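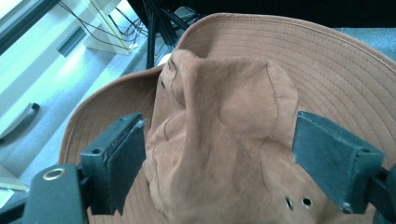 I'm after someone to help us spend our equipment money sensibly. It's a part-time, fixed-term job, it pays properly, and you'd be working with me (Hashini) and two others who are much tidier than I am.

A bit about us first. Proler packs and sends out hats, scarves and gloves for small clothing labels that don't want to run their own stockroom. Most of the handling is still done by hand, and over the past year we've been trying out grippers on the soft goods. Soft goods are a pain! A boxed mug is the same shape every time you pick it up. A bucket hat folds wherever you pinch it, the crown goes one way and the brim goes another, and then it has to go into a bag looking like something a person would want to wear.

So we've got as far as we can with trying things out, and now we need a plan. What do we buy, what do we hire, what do we leave alone for another year? I've got a spreadsheet. It has 3 tabs and I only trust one of them.

**What you'd be doing**

- Going through the quotes we've had from Zitex and Liao and putting them side by side in a way that makes sense. They've priced things very differently — one lumps in fitting and training, the other charges for each visit — and I can't tell which is dearer.
- Working out what the fingers and pads cost us over a year. I'd budgeted for the arm and the gripper and forgotten that pads get replaced. Ho-yin has kept a list of every one we've ordered, bless him.
- Sitting with the packing team for a few shifts before you write anything down. Yuk-lan runs that bench and has strong views on what should never be automated (anything with a bow on it, mainly).
- Drawing up a buying plan with dates, and a smaller version in case the bank says no.
- Ringing suppliers and asking awkward questions about spare parts.

**Who I'm hoping to hear from**

You've bought equipment for a workshop, warehouse, lab, school kitchen, whatever, and had to live with what you bought. You can build a spreadsheet that somebody else can open without crying. You don't need to be an engineer. Ho-yin handles the wiring and programming and will happily explain payloads and duty cycles for as long as you can stand it.

It would help if you've dealt with leasing before, as I haven't, and Liao are very keen on it. Experience with clothing or textiles would be lovely too but I wouldn't let it stop you.

**Hours and money**

Two days a week for 3 months, starting in December. You can pick the days, though one of them needs to be on site so you can see the bench running. The fee is £2,000 a month, plus travel. The early shift starts at 7am, and you'd only need to be in for that while you're getting to know the packing side.

We're up one flight of stairs with a goods lift, and there's parking at the back. The kettle is good, the heating less so. Bring a jumper.

**How to apply**

Send a CV and up to 100 words on something you bought for work that you'd buy differently now. I don't want a proper covering letter, I'd much rather read about the label printer that ruined your spring. Post it or drop it in to Hashini Pathirana at the Proler office, or hand it to whoever's on the front desk.

I'll ring everyone on the shortlist for a quick chat, then we'll ask a few people in to meet Ho-yin and Yuk-lan and have a look at the real quotes. We'll pay your fare for that as well.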